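Banen cell, demonstration collection for the block and bowl task
Notebook entry, Jul 6, 2020
Entered by Noreen Abbasi. Operators: Hicham Sqalli and Maysoun Karam.

The purpose of the present series is to obtain a set of teleoperated demonstrations in which tagged white parts are moved into and out of the bowl. The set will be used to train the second version of the Mancuso policy. The task sheet is the one approved by Graziella Pagano, with the amendments noted further down.

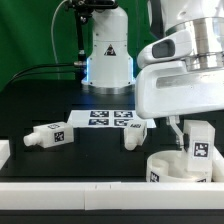
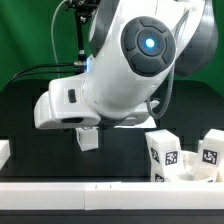
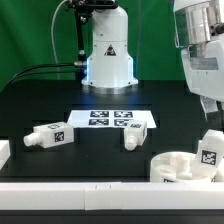
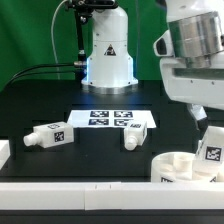

Fixed views, Banen cell. White tagged parts on the table, white rail along the near edge.

1. Status of the set

The set stood at 357 accepted episodes at the close of the session. Of the episodes recorded in this session, 12 were rejected at review. The rejected episodes have been retained in the quarantine folder with a reason code and are not to be deleted. Corrado has asked that they be kept until the training run is complete, as he may wish to use them for the failure classifier.

The reasons given were, in order of frequency: operator hesitation longer than the limit on the task sheet, tag lost by the tracker during the approach, and part released above the rim of the bowl. One episode was rejected on account of a missing joint log. The video for that episode is sound, but without the log it cannot be used.

2. Calibration

The marker sheet was checked against the stored pose before the first episode and again after the midday interval. The second check showed a small offset in the long direction of the table. It was within tolerance, and the session was continued without a new calibration. The value has been entered in the calibration log and should be compared with the next reading. If the offset has grown in the same direction, the sheet is to be fixed down again and the camera poses computed afresh before any further recording.

Colleagues are reminded that the sheet is not to be used as a resting place for tools or parts between episodes. If a part must start on or over the edge of the sheet, the starting layout is to be recorded as such in the episode header. The pose estimator uses whichever of the tags are clear of obstruction, and a header that is silent on this point makes later checking slow.

3. Starting layouts

The layout generator supplied by Clokholm was used for the first half of the session. It produces reasonable variety in the position of the parts but very little in their orientation, and it seldom places a part so that the nozzle end faces the operator. Maysoun set the remaining layouts by hand from the printed cards. This is slower, although the resulting spread is closer to what was requested.

It was agreed that hand-set layouts will carry the prefix H in the episode name and generated layouts the prefix G. Episodes recorded before this agreement have been renamed. The old names are preserved in the notes column of the index.

Hicham observed that operators tend to choose the same approach direction when the part is close to the bowl, whatever the card says. A review of his own episodes supports this. The cards will be revised to state the approach direction in words, and reviewers should mark any episode in which the instruction was not followed. Such an episode may still be accepted. It must only be labeled correctly.

4. Grasp quality

Grasps on the narrow faces continue to be the main source of variation. A part taken by a narrow face may turn in the fingers when the arm changes direction, and the operator then corrects for the turn without being aware of it. The correction appears in the joint log as a short movement of the wrist. Corrado is of the opinion that these corrections are useful to the learner and should remain. Graziella would prefer that they be trimmed. The matter was not settled. For the time being they are to be left in and tagged "regrip", and the question will be put again once there is a training result to discuss.

The gripper force was held at the setting used in the previous series. Maysoun raised it for 6 episodes in the afternoon in order to compare. These are listed separately in the index and should not be merged with the main set without her agreement.

5. Recording and storage

Frames were dropped on the side view at two points in the session. In both cases the capture machine was writing to the Wedelell archive while recording was in progress. The transfer has now been scheduled for after hours. Operators should confirm that no transfer is running before they begin - the status line on the capture screen is sufficient for this.

The clock difference between the capture machine and the arm controller was measured at 11 ms before the session. This is acceptable. It was not measured afterward, which was an oversight on my part, and I have added the step to the closing checklist.

6. Points carried forward

Hicham to revise the layout cards and circulate them before the next session.

Maysoun to write a short note on the raised force episodes, including whether she noticed any marks on the parts.

Corrado to confirm the format of the failure labels. The present format allows only one reason per episode, and several of the rejected episodes would properly carry two.

Undersigned to compare the calibration readings, complete the closing checklist, and ask Clokholm whether orientation can be weighted in the generator. Their last release of any substance was in December, and it may be that a newer version already permits it.

Spare tags were not found in the drawer where they are listed. If any colleague has moved them, kindly return them or correct the list.

N. Abbasi

Added later: the spare tags were in the cabinet with the calibration targets. The list has been corrected. Graziella has also asked that the reason code for hesitation be divided in two, one for a pause before the grasp and one for a pause above the bowl. This will apply from the next session, and the episodes already rejected will be coded again when time allows.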